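Getting the creases out of fabric you can't put on a board

I love a big piece of plain fabric! Curtains, table drapes, the black cloth I hang behind everything at our Dawber craft nights, I will find a use for all of it. The trouble is creases. A cloth that has lived in a drawer since February comes out looking like a road map, and it's far too big for my ironing board.

So hang it first and worry about it second. Put it up where it's going to live, then mist it with plain water from a spray bottle until it feels damp to your hand (not dripping, please, think of the floor). Smooth it downward with your palms and leave it overnight. Clip 6 clothespins along the bottom hem for a bit of weight and you'll be amazed how much drops out by morning.

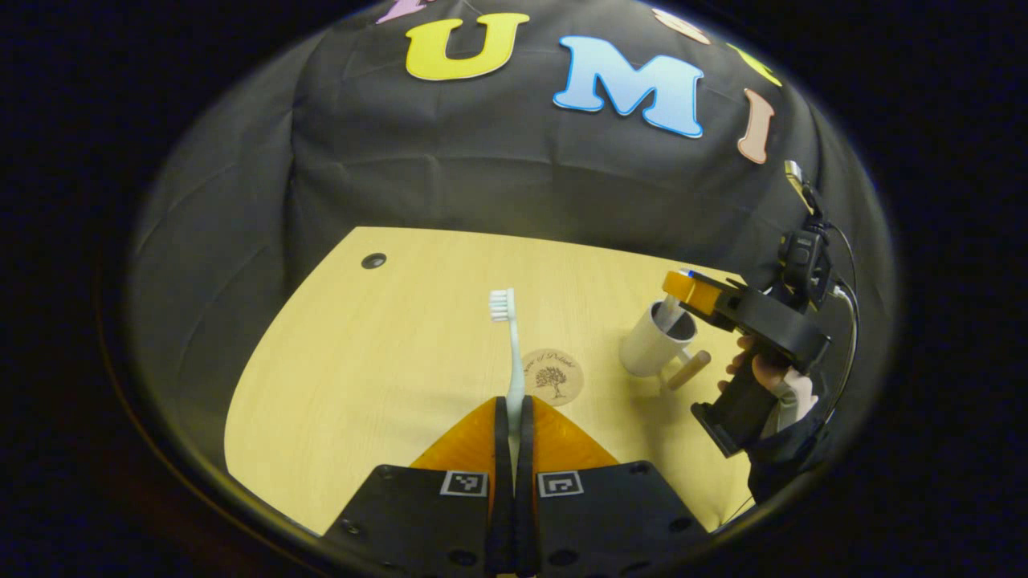

Cut-out letters on black cloth, with a few soft folds left in.

Letters look wonderful on dark cloth, and pale colors really sing. Pin from the back of the letter so the point catches only the top threads of the fabric, and lay your word out on a table before you start. Curved lines are much more forgiving than straight ones! If you want an arc, tie chalk to a string, hold the other end still and swing it lightly across the cloth. Chalk brushes off cotton with a dry clothes brush, but try a corner first.

For velvet, skip the spray bottle. Hang it in the bathroom while you run a hot shower, then brush the pile one way with a soft brush.

And when it's time to put everything away, roll, don't fold! I save the long cardboard tubes from wrapping paper, tape two together for wide pieces, and slip an old pillowcase over the end to keep the dust off.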